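Zuvelby Newsletter, Summer

The old frame is often worth keeping

By Markos Kalogeropoulos

In the last newsletter I wrote about glass, and several readers wrote back to ask about the frame itself. Mostly they have a wooden frame that came from a parent or an aunt, it has a loose corner or a dull finish, and they would like to know if it makes sense to repair it. I will try to answer all of you in one piece. Please excuse that it is longer than usual.

I came to framing from furniture. In my country my uncle repaired chairs, and I learned from him to look first at the joints and only then at the surface. With a picture frame I do the same. A frame has four corners, and if the four corners are sound, nearly everything else can be put right at the kitchen table on a Saturday morning.

Lay the frame face down on a folded towel and take out the picture, the glass and the backing. Keep the small nails in a cup. Now hold two opposite sides and twist very gently. A good corner does not speak. A tired corner gives a small click, and often you can see a thin dark line opening where the two pieces meet. 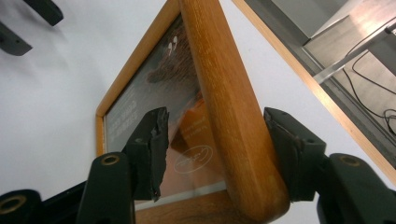

If only one corner clicks, do not take the whole frame apart. I see this mistake often. People pull open three good corners in order to repair one bad one, and afterwards nothing is square any more. Open the bad corner as far as it wants to go by itself, clean out the old glue with a wooden toothpick and a little warm water, and let it dry until the next day. Then put in new glue with a thin brush and close the corner again.

For holding it closed you do not need to buy special clamps. A long strip of cut bicycle tube, wound around the outside of the frame and tied, does it very well. My uncle used string with a short stick turned in it, and this works too, but it marks soft wood. Put some card under the string at the corners.

Check the diagonals before the glue sets. Measure from corner to corner one way, then the other way. Last month a customer from Tumcombe brought us a frame which measured 608 mm on one diagonal and clearly less on the other. She had glued it carefully, all four corners were strong, and it was not possible to put the glass back in. We had to steam it open and begin again. She was very patient with us, and I was sorry for her, for the gluing itself was really nicely done.

About the finish. Most of the frames that come into our workshop in Drincombe need only to be cleaned. Smoke from a fireplace and fat from a kitchen make a brown layer that looks like old varnish, and I have met people who sanded it away together with the real varnish beneath. Begin with a soft dry brush. Afterwards take a cotton cloth, make it damp with water and one drop of washing-up liquid, and try it on the inside edge, where the picture normally covers the wood. If the cloth comes away brown and the wood keeps its shine, go on slowly. If the wood becomes white or sticky, stop there and ask somebody.

Gilded frames are another matter and I would ask you not to wash them at all. Water goes through the gold leaf and makes the layer under it soft. A dry brush is enough.

Wax is good for plain wood, in a very small amount. I put it on with one cloth, wait for the time of a cup of coffee, and rub it with another cloth. Use a clear wax when you are not sure of the colour. The brown ones are made for furniture and they look heavy on a thin moulding – I have had to take it off more than once, and it is slow work with cotton buds.

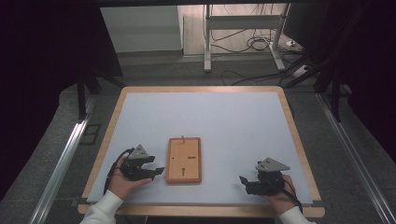 Page last updated: June

Now to hanging, which was the second most common question. A frame that has survived sixty years on the wall will often fall in the week after somebody has repaired it, and the fault is usually the old cord. Please change the cord whenever you have the frame down. It costs very little. Old cord can look perfectly healthy on the outside and be dust in the middle, especially above a radiator.

I use two rings, one on each side, at one third of the height measured from the top. The screws must be shorter than the thickness of the wood, and I say it only because a gentleman brought us a very fine oak frame with the points of both screws coming out at the front. For small frames one hook in the middle is enough. For anything wider than 600 mm I prefer two hooks in the wall, with a hand's width between them. The picture stays level then, also when a lorry goes past the house.

The cord should not be tight like a guitar string. Leave it so loose that its middle rises a few centimetres towards the top edge when the picture hangs. A tight cord pulls the two sides of the frame towards each other, and you will be back with your corner that clicks.

Old houses in Drincombe have walls which are a surprise. There is hard plaster, then soft plaster, then a stone or perhaps a hole. If the nail turns in the wall, move it a little to one side and try again before you fill anything. In the terrace behind the station many rooms still have the picture rail, and I would like to ask the owners to use it. The brass hooks for it can be bought again today and we keep them in the shop.
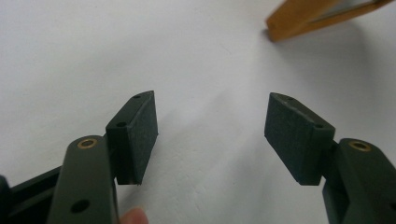

What about the backing? Very often I find brown paper which is torn and full of dust, and behind it a sheet of grey card, or a piece of a cereal box. The cereal box may be interesting, but it should not touch your picture. Cheap card is acid, and after many years it makes a yellow window around a photograph or a watercolour. Ask for board that says acid-free, and cut it 2 mm smaller than the opening so that it can move a little with the seasons.

If there is writing on the old backing, keep it. A name, the stamp of a shop, a price in shillings, all of this belongs to the picture. We put such papers in a flat envelope and fix the envelope to the back of the new board. My colleague Mangubat once spent a whole lunch break reading out a letter that was used as filling behind a print of a harbour. It was from a son to his mother, mostly about socks. The family did not know of it and they were very glad to have it.

Now the question of money, because I know that some of you are too polite to ask. A single corner we repair while you wait, if the frame is small and the wood is plain. A whole frame which must be taken apart and put together again stays with us for two weeks. Carved frames with missing leaves or flowers take longer, and I would like to see them before I say anything. It is quite possible that I will tell you to leave it as it is. A missing leaf is not an illness.

Please do not bring a frame in a plastic bag in warm weather. A pillowcase is better. If the glass is cracked, stick paper tape over the crack before you lift the frame from the wall, and carry it upright.

Two small corrections to the last newsletter. I wrote that museum glass may be cleaned with any cleaner for windows. This was wrong, please use the cloth that is supplied and nothing with ammonia. And the number of our shelf of mouldings was printed without its last figure. We have 1,659 sample corners on the wall, and a reader who came to look was kind enough to tell me that 165 seemed too modest.

The shop door on the river side is closed while the step is being repaired. Please use the door in the yard and ring twice, as from the bench at the back we do not always hear the first ring.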